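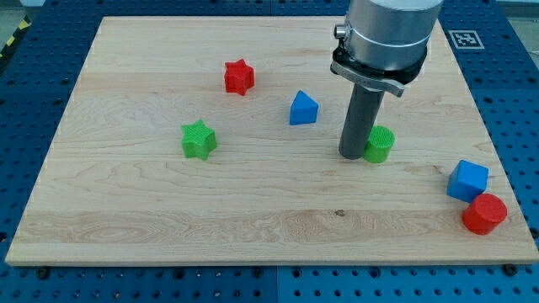
An edge-glued maple board needs its finish put on evenly, on both faces and all four edges, or it will start to cup. Most of the boards that come back to the workshop with a hollow in them were oiled well on top and hardly at all underneath. Maple is also a wood that shows up poor sanding, and it does so only when the oil goes on. Plain straight grain is forgiving enough. Wavy figure with darker swirls in it, as on the pale board lying on the blue perforated table, takes up more oil in some places than others and any scratch left across it will show. The method below is the one we use for boards made of long glued strips, whether they are going to be a desk top, a shelf or a side table. It is not meant for chopping boards, which have their own page.

Workshop guides > Timber and boards > Finishing > Oiling a maple board

Filed under: Sanding and oiling, Solid wood, Worktops

Oiling an edge-glued maple board

What you need

The board, cut to its final size
Abrasive paper in 100 grit, then a medium and a fine grade
A cork or rubber sanding block
A card scraper, if you have one
A vacuum cleaner with a brush head
Clear hardwax oil (we use Firik matt, but any clear one for interior wood will do)
White spirit, or whatever thinner the tin tells you to use
Lint-free cotton cloths, more than you think
A white nylon pad
A soft pencil
Battens to stand the board on
Nitrile gloves
A metal bucket of water for the used cloths

Before you start

Let the board settle. Bring it into the room where it is going to live, stand it on battens so air can get underneath, and leave it for 14 days. If it arrived wrapped in plastic, take all the plastic off. Leaving the top sheet on to keep the dust away means one face dries out while the other does not, and you will have a bowed board before you have opened the tin.

Check it for flatness with a long straight edge across the strips. A gap of up to 3 mm on a wide board will normally pull down when it is screwed to a frame. Anything more should go back to the supplier or be planed by someone with a wide enough machine. Sanding will not fix it.

Now look along the joints. Turn off the ceiling light and hold a lamp low at one end so that the light rakes across the surface. Small steps between one strip and the next will throw a shadow. So will beads of dried glue. Ring each one with the pencil.

Dealing with glue

Glue is the usual cause of pale patches. It seals the wood, the oil cannot get in, and you are left with a light streak beside the joint that no amount of extra oil will cover.

Take off beads with the card scraper, pushing it along the strip in the direction of the grain. Keep it bowed slightly with your thumbs so the corners do not dig in. If the grain starts to tear, turn round and scrape from the other end. With wavy maple you may need to change direction several times on one strip. Go gently and take fine shavings. If you are getting dust, the scraper is blunt.

Smears are harder to see. Wipe the board with a cloth dampened in white spirit and look at it while it is still wet. Bare wood goes darker and a smear stays light. Mark the place, wait for the spirit to evaporate, then scrape or sand it back and test again. Keep a window open while you do this.

Sanding

1. Scribble over the whole face lightly with the pencil.

2. Sand with 100 grit, wrapped round the block, working along the strips. Use long strokes that overlap by half. Carry on until the pencil has gone. Let the block run off the ends of the board by no more than a third of its length, or you will round the ends over.

3. Vacuum the face and the edges. Grit left behind from the coarse paper will scratch the next stage.

4. Pencil the face again and sand with the medium paper in the same way.

5. Vacuum, then wipe the face with a cloth wrung out in clean water. The wood will feel rough once it has dried. These are raised fibres, and they need to come up now so that they do not come up under the oil.

6. Finish with the fine paper, using very little pressure. Stop there. Maple that has been polished up with extremely fine paper takes too little oil, and the surface wears through quickly.

7. Turn the board over and repeat. The underside can be left at the medium grade if it will never be seen.

A random orbital sander saves a lot of time on a large board and there is no objection to using one. Keep it flat and keep it moving, and do the last pass by hand along the grain to take out the little curls it leaves. Do not stop the machine on a swirl to try and smooth it. The grain there is rising and dipping, and you will only make a hollow.

End grain

The two ends drink far more oil than the faces and will come out darker. Sand them one grade finer than the rest. Take the sharp corner off all round with a few strokes of the fine paper at the same time. Oil pulls away from a sharp edge and leaves it bare.

First coat

Do the underside first. Stir the tin with a flat stick, right down to the bottom, and do not shake it. Put the oil on with a folded cloth, along the strips, as thinly as it will go while still wetting the wood. Most people put on three times too much.

Leave it for 20 minutes, then look at it with the lamp. Any place that has gone dull has soaked it up, and can have a touch more. Any place still shiny has too much on it. Wipe the whole face down with a clean dry cloth until it no longer feels greasy. Do the edges and ends at this point too.

Follow the drying time on the tin before you turn the board, and add some hours in a cold room. If you have to turn it sooner, rest it on narrow battens with a strip of baking paper over each.

Second coat

When the first coat is dry, rub both faces lightly with the white pad and vacuum off the dust. Put on the second coat exactly as you did the first. It will go a good deal further. Nearly all boards are finished at two coats, but give the ends a third, and the front edge too if the board is going to be leaned on.

Fixing it down

Solid wood moves across its width through the year. It hardly moves at all along its length. Screw it up from below through slotted holes, with the slots running across the strips, and use washers. Tighten the screws until they grip and no further.

The used cloths

Oily cloths can heat up and catch fire by themselves. Put them in the bucket of water as you finish with each one, or spread them flat outdoors until they are stiff. Never leave them balled up in a bin.

If something goes wrong

Sticky after two days: too much oil was left on. Wipe it with a cloth dampened in thinner, dry it off, and leave it in a warm room.

Pale streak beside a joint: glue. Sand the streak back to bare wood, check it with white spirit, and re-oil the length of that strip.

Blotches over the figure: a slight difference in colour is the wood itself. If it is strong, the sanding stopped too early there.

Board cupped after oiling: check that both faces have had the same number of coats. Even them up and give it time before doing anything drastic.

Written by Nisreen Awad. Checked in May by Hussam Smadi.

Tustovgate Workshop | Contact us | Copyright Tustovgate | Back to top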